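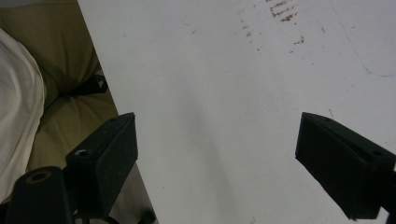 Über uns

Teldale ist eine Werkstatt für gebrauchte Tische. Wir kaufen Arbeitstische, Schultische und Kantinentische an, reinigen sie, bessern sie aus und geben sie weiter. Außerdem kommen wir in Schulen, Ateliers und Büros und machen die Tische dort sauber, wo sie stehen. Weiße Platten sind der größte Teil unserer Arbeit, weil man auf ihnen alles sieht: rotbraune Flecken, kleine graue Punkte, Schrammen, eine dünne blaue Linie quer über die Fläche.

Angefangen hat der Betrieb als Ein-Mann-Reinigung. Tihomir Kelmendi hatte den Auftrag, die Räume einer Malschule zu übernehmen, und stellte fest, dass die Böden in zwei Stunden fertig waren und die Tische zwei Tage brauchten. Die Schule wollte sie eigentlich wegwerfen. Am Ende blieben alle bis auf einen stehen, und der eine steht heute bei uns im Eingang und dient als Ablage für die Post.

Was wir machen

Reinigung vor Ort: Wir arbeiten in leeren Räumen, meist nachmittags oder in den Schulferien. Die Tische müssen abgeräumt sein. Kaugummi unter der Platte entfernen wir mit, ohne dass man es extra bestellen muss.

Aufarbeitung in der Werkstatt: Wenn Kanten offen sind, Füße fehlen oder ein Gestell wackelt, nehmen wir den Tisch mit. Wir verleimen Kanten neu, ersetzen Gleiter und richten Gestelle. Platten tauschen wir nur, wenn sie aufgequollen oder gebrochen sind.

Ankauf und Verkauf: In unserem Lager stehen bis zu 257 Tische. Was gerade da ist, steht auf der Seite »Bestand«. Wer eine bestimmte Größe sucht, ruft am besten an, denn die Seite wird nicht jeden Tag gepflegt.

Flecken und was wir darüber wissen

Die meisten Kunden schicken uns zuerst ein Foto und fragen, ob das wieder weggeht. Vom Foto aus können wir das selten sicher sagen. Rotbraune Sprenkel können Farbe sein, Beize, Rost, Ton oder Essen, und je nachdem geht man anders vor. Deshalb probieren wir an einer kleinen Stelle am Rand, bevor wir ein Angebot schreiben.

Wir beginnen immer mit lauwarmem Wasser, einem Spritzer Neutralseife und einem weichen Tuch. Bei angetrockneten Resten legen wir das feuchte Tuch auf und lassen es liegen. Das löst mehr, als man denkt, und spart das Kratzen. Danach kommt ein Kunststoffschaber, flach geführt. Metallklingen haben auf matten Platten nichts verloren, sie hinterlassen glänzende Streifen, die man im Gegenlicht jahrelang sieht.

Stiftlinien behandeln wir getrennt. Kugelschreiber und Folienstift lassen sich oft mit Alkohol anlösen, den man mit einem sauberen Tuch von außen nach innen aufnimmt. Wer kreisförmig reibt, verteilt die Farbe nur. Ist die Linie alt, kann ein blasser Rest bleiben. Das sagen wir vorher und berechnen die Stelle dann nicht.

Bei grauen Punkten und feinen Schrammen kommt es darauf an, ob etwas auf der Oberfläche liegt oder ob die Oberfläche selbst beschädigt ist. Wir fahren mit dem Fingernagel darüber. Bleibt er hängen, ist es meistens ein Kratzer, und ein Kratzer geht durch Putzen nicht weg. Scheuermilch und Schmutzradierer benutzen wir auf matten Flächen nicht großflächig. Sie polieren die Stelle blank, und dann hat man statt eines Flecks einen Spiegel.

Weiß bleibt bei gebrauchten Tischen übrigens selten reines Weiß. Viele Platten haben mit den Jahren einen leichten Graustich. Den lassen wir so. Überlackieren bieten wir nicht an, auch auf Nachfrage nicht – der Lack hält auf beanspruchten Flächen nach unserer Erfahrung zu kurz.

Wer bei uns arbeitet

Wir sind neun Leute. Sechs arbeiten in der Werkstatt und im Außendienst, zwei im Lager und im Fahrdienst, eine Kollegin macht Büro und Disposition. Tihomir Kelmendi leitet den Betrieb und fährt bis heute die meisten Besichtigungen selbst. Wir haben zwei Transporter. In den größeren passen 36 Schultische, wenn man die Gestelle ineinanderstellt und Decken dazwischenlegt.

Wir bilden zurzeit nicht aus, nehmen aber Praktikanten für jeweils zwei Wochen. Wer kommt, fängt am Waschplatz an und geht in der zweiten Woche mit nach draußen. Handwerkliche Vorkenntnisse sind nicht nötig. Arbeitskleidung stellen wir, feste Schuhe bitte selbst mitbringen.

Mit wem wir zusammenarbeiten

Gestelle, die geschweißt werden müssen, gehen zur Schlosserei Yordanov zwei Straßen weiter. Kanten und Ersatzplatten beziehen wir vom Holzhandel Brullden, der uns auch kleine Mengen zuschneidet. Für Ateliers und Kursräume haben wir mit der Malschule Cledari eine feste Vereinbarung: Jedes Jahr im April holen wir dort alle Tische ab, stellen Leihtische hin und bringen die eigenen nach den Ferien zurück. Die Leihtische kann man außerhalb dieser Zeit auch mieten.

Preise und Ablauf

Wir rechnen pro Tisch ab, nicht nach Stunden. Die Anfahrt im Stadtgebiet ist enthalten, weitere Wege nennen wir im Angebot. Für das Angebot brauchen wir die ungefähren Maße der Platten, die Anzahl der Tische und das Stockwerk. Gibt es einen Aufzug, schreiben Sie bitte dazu, ob eine Tischplatte hineinpasst. Fotos helfen, am besten bei Tageslicht von der Seite, dann erkennt man Schrammen besser als von oben.

Nach der Besichtigung bekommen Sie eine Liste, in der jeder Tisch einer von drei Gruppen zugeordnet ist: reinigen, aufarbeiten, aussortieren. Sie entscheiden dann, was gemacht werden soll. Aussortierte Tische nehmen wir auf Wunsch mit und verwenden die Gestelle weiter, soweit sie gerade sind.

Besuch

Das Lager ist montags bis donnerstags von acht bis sechzehn Uhr geöffnet. Die Zufahrt liegt auf der Hofseite, bitte nicht vor dem Rolltor parken. Wer Tische mitnehmen möchte, bringt Decken und Gurte mit. Beim Einladen helfen wir.

Stand dieser Seite: 07.11.2025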